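Teaching by Hand at Drivimbridge

The Ellex cell in Drivimbridge has no task code. An operator drives the arm remotely through each motion, and the controller logs joint angles and gripper position for training.

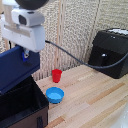

The gripper over the bench, with a bowl, a cup and a fabric bin.

By January the Rana project had logged 1,336 demonstrations from 14 operators. Each is checked against 2 views — one fixed, one at the wrist. Close work blurs the second.

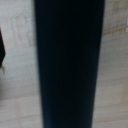 Wrist view: a dark shape against pale wood.

Episodes with long pauses are trimmed before training.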